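3.2 What people keep, and why they say they keep it

I should admit that I went into these interviews expecting to hear about money. Most of the writing on household storage treats the spare shelf as a kind of savings account: you hang on to the odd part so you don't have to buy it twice. And sure, a few people told me that. But the first long talk I had, with Nazmiye Türkmen at her kitchen table one evening in April, went somewhere else in under two minutes (I have the recording, and you can hear me shuffling my question sheet and giving up on it). She wanted to talk about her father's drawer. She still has the drawer. She doesn't have the dresser it came out of.

We mailed the survey to 2000 addresses in Panditz and got 306 back that were filled in well enough to use. The question that got the longest answers was the last one, "Is there something in your home you can't name but won't throw out?" I had nearly cut it! Nesrin Ağca talked me into leaving it in, and she was right. People wrote up the margins and onto the back. Brackets, caps, hooks, feet off furniture long gone, keys to who knows what. I started calling these "orphan parts" in my notes and the name stuck, so I use it for the rest of the paper.
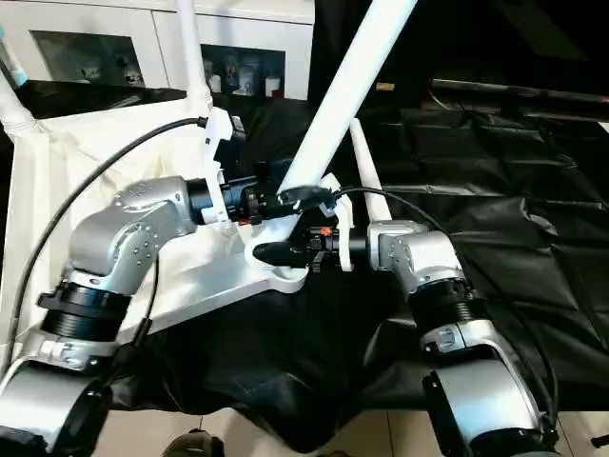

Figure 2. White plastic bracket-shaped object on a crumpled black plastic sheet, between two robotic arms.

Orphan parts have a funny social life. They get moved from house to house, they get handed down, and they come up in arguments. Jarmo Kiiskinen told me he and his wife can agree on a couch in an afternoon but have been going back and forth over one coffee can of hardware for as long as they've been married. When I asked what he thought would happen if the can went out with the trash, he laughed and said he'd need what was in it by morning. I heard some version of that line so often that I gave it its own code in the transcripts, "the morning after."

I read this a little differently from Bilgin, who sees the whole habit as worry about the future. There's worry in it, yes, but there's also a lot of plain fondness. Fadime Dursun keeps hers sorted by the room they turned up in, and she could tell me a story for nearly every jar. She has never used a single piece. She didn't seem to mind that at all, and I don't think a theory built on usefulness has much to say to her. Section 3.3 takes up the jars themselves.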